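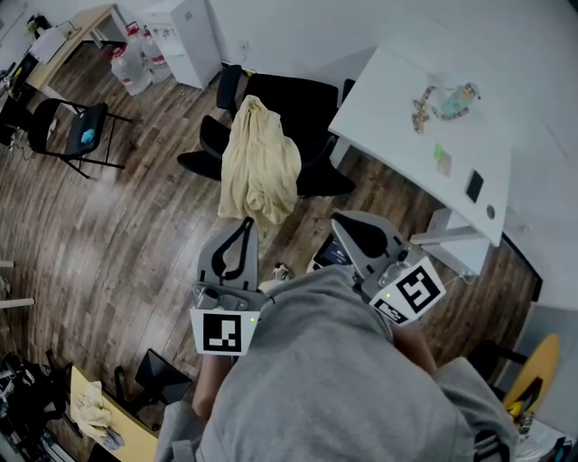
Deputada Hadiza Yusuf apoia redução de imposto para pequenas usinas de biogás

05/12/2021

Imprimir | Enviar por e-mail

WASWOOD – A deputada Hadiza Yusuf elogiou a decisão do governo de incluir as pequenas usinas de biogás na faixa reduzida do imposto sobre energia. A medida era pedida pelos produtores rurais da região e consta de um projeto de lei que Yusuf apresentou em outubro, em conjunto com outros dois parlamentares.

Pela nova regra, as unidades que geram energia a partir de dejetos animais e restos de colheita passam a pagar a mesma alíquota aplicada às pequenas hidrelétricas. O benefício vale para instalações com potência de até 200 quilowatts e terá duração de três anos, com possibilidade de renovação por decreto.

"O produtor que investiu em um biodigestor pagava mais imposto do que uma empresa de grande porte. Essa diferença não tinha justificativa", afirmou a deputada, em nota distribuída pelo gabinete.

A cooperativa Bakora, que reúne 100 propriedades leiteiras no vale do Chang, informou que pretende retomar a construção de duas unidades paradas desde a última revisão das tarifas. Segundo a diretora da cooperativa, Hsiu-ying Cheng, os contratos com os fornecedores de equipamentos já estão em renegociação.

"Temos os terrenos e as licenças. Faltava saber quanto iríamos pagar de imposto pelos próximos anos", disse Cheng.

A distribuidora Cloltska, responsável pela rede no vale, declarou que vai analisar os pedidos de conexão por ordem de chegada e que não prevê obras de reforço nas linhas rurais nesta etapa.

O texto do governo ainda não trata da venda do biometano para uso em veículos, outro ponto do projeto de Yusuf. A deputada disse que vai manter a proposta em tramitação e pediu que ela seja votada na Comissão de Agricultura antes do recesso. O relator ainda não apresentou parecer.

3 comentários | 2 compartilhamentos

Imprimir | Enviar por e-mail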